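Haslam storage bin, dark grey, bought in Lasville

Okay, so I've had two of these on the go since April and I'm a bit in love with them! They're the wide open sort with sloping sides, nothing fancy (no lid, no wheels), and the dark grey colour hides a fair bit of grime. Mine have copped toy dinosaurs, bowls, a scrubbing brush, whatever's lying about at pack-up time, and you can see what's in there without tipping the lot out. The Jarholm tub I had before was so deep I'd lose half my arm in it.

My one grumble is the floor. It scratches if you so much as look at it, and I wish they'd done it in the same matte finish as the walls. Still, for 13 dollars each I'd buy a third, maybe in blue if they ever make one.
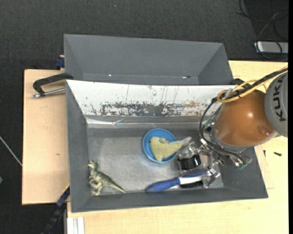
Faraji Lema reckons the Tirudon ones are tougher, but they're dearer and I couldn't find them in our shops.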